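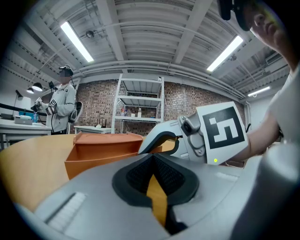
by Witold Szulc, June 15, 2026

Round table again today, and all I can think about is that little orange drawer box! It's such a small thing and I want one at home (for stamps, or buttons, whatever). 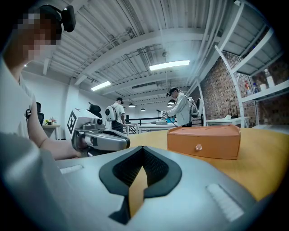 The box, crystal knob and all

Fulvio reckons Treledine has them for 3,000 of something, he couldn't remember the currency, very helpful. I'd pay 7 dollars, tops. Must ask Mum if she's still got her old one from December.

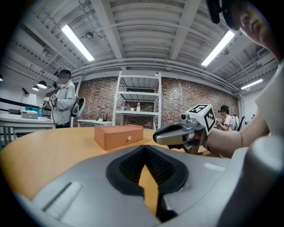

Round table, brick wall at the back

Home by bus, soup, bed.

3 comments · 50 shares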